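Marker pen

14 shares · 2 comments

A marker pen, or simply marker, is a writing tool with its own supply of ink and a tip made of pressed fibers.

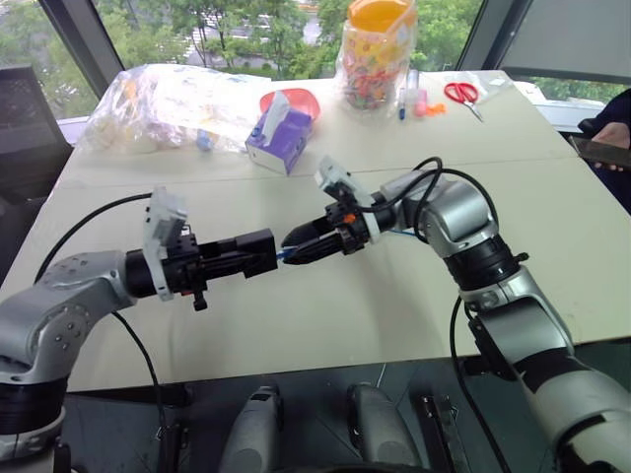 Most markers have four parts: a barrel, an ink reservoir, a tip and a cap. The reservoir is a soft core that holds the ink and feeds it slowly to the tip. When the cap is left off, the solvent evaporates and the tip hardens.

Types

Permanent markers use ink that resists water and will mark glass, metal and most plastics. Washable markers use water-based dyes and are sold mainly for children. Dry-erase markers leave a film that wipes off a smooth board. Highlighters have pale, bright ink that lets print show through.

Household use

In the home, markers are used for labeling jars, boxes and freezer bags. They are often kept on a table or in a drawer with scissors, tape and other small supplies. In Household Supplies and Their Storage, Wiesława Cieślak lists the marker among the items most often put away in the wrong place — usually in the kitchen.

Cokstead sold its household markers in sets of 20. A smaller set of two, one blue and one black, was added later under the Olurano name.

Storage

Markers are best stored flat, so that ink stays even along the core. Those with a tip at each end should always be kept this way. Dried ink on a tabletop can often be removed with rubbing alcohol, although this may dull a varnished surface.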